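Dining Room at Nollel House

The refurbished ground-floor room at Nollel House is now available to member groups. Reservations are handled by Kerstin Moen, extension 710.

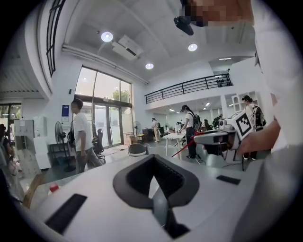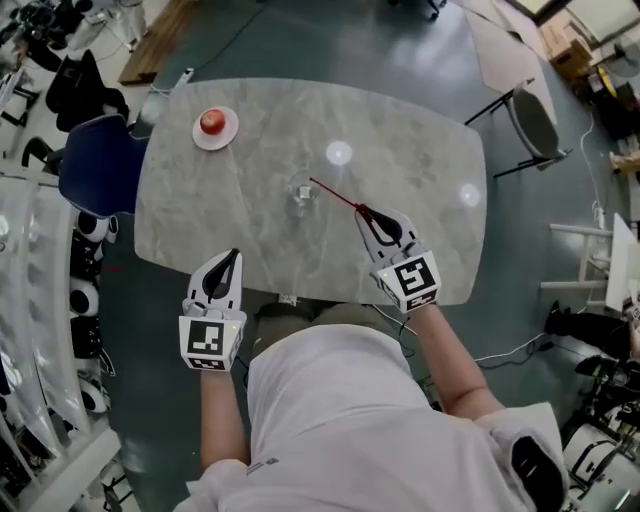
Groups are asked to leave the room ready for the next reservation. Plates and glasses go back to the pantry — fruit as well, down to a single apple. The marble-patterned tabletop should be wiped with a soft cloth only.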